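Ticket 103: cable slack rule, folding cell, Clurness
Status: open
Raised by: Golestani site support

Left wrist cable keeps dragging on garments. The Likora rule says no cable may touch the work while an arm is over it. Checked during a shorts job.

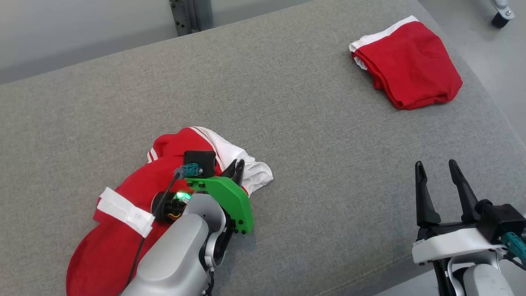

Left arm over the unfolded garment, cable lying across the red fabric.

Action: add 2 clips along the forearm, then repeat the reach test. Log the result here before restarting the 500 run.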